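Computação > Linguagens de programação > Linguagens didáticas > Harico

Harico

Harico é uma linguagem de programação didática, imperativa e de tipagem estática, criada em 2000 pela cientista da computação norueguesa Gunvor Kristiansen para turmas de iniciantes sem contato anterior com código. Distingue-se pela gramática muito pequena, pelas mensagens de erro escritas em frases completas e por um recurso raro mesmo em linguagens bem maiores: todo programa pode ser executado de trás para frente, instrução por instrução, até voltar ao estado inicial. O interpretador de referência chama-se Prirel e é distribuído como software livre.

Apesar do porte modesto, a linguagem conquistou um público fiel em escolas e cursos noturnos, e várias de suas ideias continuam a surpreender quem as encontra pela primeira vez.

Origem

Kristiansen dava aulas introdutórias no Instituto Tveit quando começou a anotar, em cadernos, as perguntas que os alunos faziam durante os exercícios. A maior parte delas dizia respeito ao momento em que um valor havia mudado: o aluno via o resultado errado na tela e não sabia em que linha o erro tinha entrado. Os depuradores disponíveis na época exigiam que se adivinhasse de antemão onde parar a execução, coisa difícil para quem escrevia seu segundo ou terceiro programa.

A primeira versão do interpretador ficou pronta em junho daquele ano. Guardava um diário completo das atribuições e permitia recuar com uma única tecla. O nome Harico foi tirado de uma palavra inventada por um aluno num exercício sobre cadeias de caracteres, em que se pedia um programa capaz de embaralhar sílabas. Kristiansen gostou do som e o adotou no cabeçalho do manual. O nome provisório, usado apenas nos cadernos, era simplesmente «L».

O engenheiro Ho-yin Liu juntou-se ao projeto pouco depois e reescreveu o núcleo do interpretador. É dele a solução que tornou a execução reversa viável em máquinas escolares: em vez de copiar toda a memória a cada passo, o Prirel registra somente o valor que vai ser perdido. Programas que não perdem nada, como uma sequência de somas invertíveis, quase não ocupam espaço no diário. A elegância dessa solução ainda rende boas discussões em cursos de implementação de linguagens.

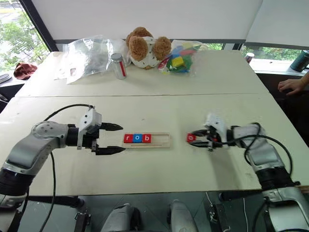 O diário tem, porém, um custo. Laços longos que sobrescrevem a mesma variável fazem o registro crescer depressa, e as primeiras versões simplesmente paravam quando a memória acabava. Liu introduziu então os chamados marcos, pontos em que o interpretador guarda um retrato compacto do estado e descarta o detalhe anterior. Ao recuar além de um marco, o Prirel restaura o retrato mais antigo e reexecuta o programa para a frente até o ponto desejado. Para quem está diante da tela, a diferença não se nota.

Características da linguagem

A gramática de Harico cabe em duas páginas impressas. São 30 palavras reservadas, traduzíveis para qualquer idioma por meio de um arquivo de vocabulário. Um programa escrito com o vocabulário português pode ser aberto com o tailandês ou o polonês sem nenhuma conversão manual: o arquivo armazena códigos neutros e o editor mostra as palavras do idioma escolhido. Os nomes de variáveis permanecem como o autor os digitou.

Um programa curto no vocabulário português:

guarde total como inteiro valendo 0
para cada n de 1 até 5
 some n em total
fim
mostre total

Quando se pede a execução reversa, o mesmo texto é percorrido a partir de «mostre total», e a variável volta gradualmente a zero. O comando «mostre» é desfeito apagando-se a linha correspondente na saída. Já a leitura do teclado merece tratamento à parte: o valor lido retorna a uma fila de espera e será oferecido de novo se o programa avançar outra vez, o que permite repetir um trecho sem redigitar nada.

A linguagem não tem ponteiros, herança nem exceções. Sub-rotinas existem e podem ser recursivas. Os tipos básicos são inteiro, decimal, texto, lógico e lista. Nenhuma conversão entre eles é implícita, e a tentativa de somar um texto a um inteiro gera uma mensagem que cita os dois valores envolvidos e a linha onde cada um nasceu.

Há ainda um limite deliberado que costuma espantar programadores experientes: um arquivo não pode passar de 200 linhas. Acima disso, o editor recusa-se a salvar e sugere a divisão em módulos. Kristiansen defendeu o limite em todas as revisões do manual, com o argumento de que um iniciante deve conseguir reler o próprio programa inteiro antes do fim da aula. Usuários insatisfeitos mantêm uma variante sem a restrição, conhecida informalmente como Harico longo.

Mensagens de erro

As mensagens são talvez a parte mais querida do projeto. Foram redigidas pela linguista Aniela Bielecka, que partiu de uma regra simples: cada mensagem deve poder ser lida em voz alta para um colega e fazer sentido. Em lugar de códigos numéricos, o Prirel informa, por exemplo, «Na linha 4, a variável total recebeu um texto, mas foi guardada como inteiro na linha 1».

Bielecka também eliminou do vocabulário oficial os verbos de tom acusatório herdados de outros ambientes, como «falhou» e «inválido» aplicados ao usuário. Na sua redação, o sujeito da frase é sempre um elemento do programa. O guia de estilo que ela deixou é um documento delicioso de ler, com versões riscadas e comentários à margem, e serve até hoje de base às traduções.

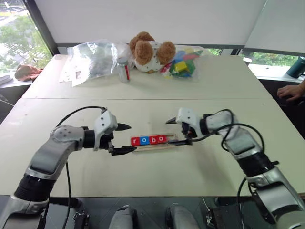
Blocos de letras formando «robo» sobre uma haste estreita de madeira, com dois braços robóticos.

Difusão e uso no ensino

Fora da Noruega, a linguagem chegou primeiro a Drorport, onde a professora Palesa Kekana a adotou em oficinas noturnas para adultos que voltavam aos estudos. Kekana reuniu e publicou um caderno com 700 exercícios, ordenados por dificuldade e quase todos inspirados em situações domésticas ou de comércio: dividir uma conta, conferir troco, organizar a lista de espera de um salão de beleza. O caderno circulou muito além das oficinas e é, para muitos usuários, a verdadeira porta de entrada da linguagem.

As oficinas de Drorport deram origem a um método conhecido como leitura em pares. Uma pessoa avança o programa e explica em voz alta o que espera ver; a outra recua e tenta contar a mesma história ao contrário. Os papéis se alternam a cada exercício. O método foi pensado para turmas com ritmos muito diferentes e adapta-se bem a grupos em que alguns alunos têm receio de falar diante de todos.

A versão tailandesa do vocabulário, organizada por Orathai Nakpan, obrigou a equipe a rever o analisador léxico, que supunha espaços entre palavras. A revisão beneficiou todos os idiomas: desde então, o editor reconhece as palavras reservadas pela posição na frase, e é possível chamar uma variável de «fim» sem provocar conflito. Nakpan escreveu ainda o tutorial interativo que acompanha o Prirel, com um notável capítulo sobre listas em que o leitor ordena receitas pelo tempo de cozimento.

Críticas

A objeção mais frequente diz respeito à passagem para outras linguagens. Alunos acostumados a recuar à vontade estranham os depuradores convencionais e, segundo alguns professores, demoram a adquirir o hábito de formular hipóteses antes de executar. Kekana respondeu a essa crítica no prefácio da segunda edição do caderno, recomendando que os últimos capítulos sejam feitos com a execução reversa desligada.

Outra crítica recai sobre o desempenho. Mesmo com os marcos, o Prirel é lento em simulações numéricas, e a ausência de uma biblioteca gráfica oficial afasta quem gostaria de programar jogos. Existem módulos mantidos por usuários que desenham formas simples na tela, sem suporte completo à reversão.

Versões

A linhagem original do interpretador, escrita em C, recebeu apenas correções depois da entrada do vocabulário tailandês. A reescrita atual, lançada em 22/08/2022, roda no navegador e trouxe a linha do tempo gráfica, uma barra sob o editor em que cada atribuição aparece como um traço e pode ser alcançada com o cursor. É um prazer de usar, sobretudo em programas recursivos, nos quais os traços se agrupam conforme a profundidade da chamada.

Os arquivos da versão original abrem na nova sem alterações. A operação contrária só é possível quando o programa não usa listas aninhadas.

Ver também

Computação reversível
Depuração
Ensino de programação
Internacionalização de software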